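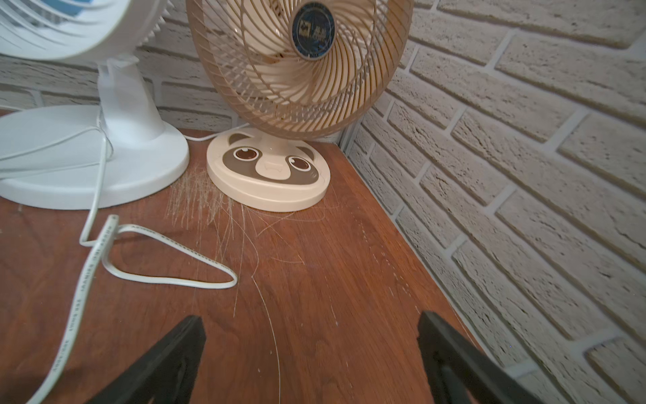
Two desk fans on one power strip – okay or not?

Posted 2021-09-15 by Plokari

I have two small desk fans, one plain white and one with a cartoon animal face on the base. I'd like to run both from one power strip on my workbench. Is that safe, and what do I do with the extra cord?

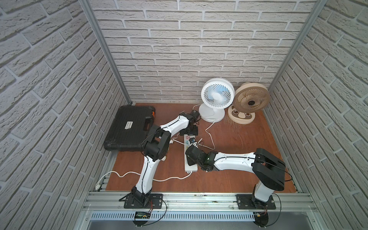
Both fans at the back of the bench, tool case in the corner.

Tallura
Should be fine. Add up the watts on the labels and check the total against the strip's rating. Mine come to 80 together. Don't plug a heater into the same strip, and plug the strip straight into the wall. For the cord, make loose loops and keep them clear of the grilles. I'd leave the tool case off to the side so it doesn't pinch anything.

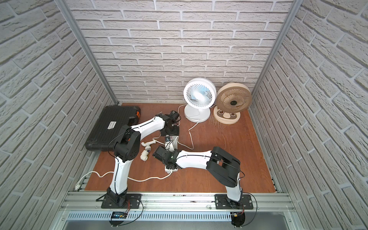 Allix
Agree on the watts, but I wouldn't coil the cord tightly. Velcro ties work, some 3 dollars a pack.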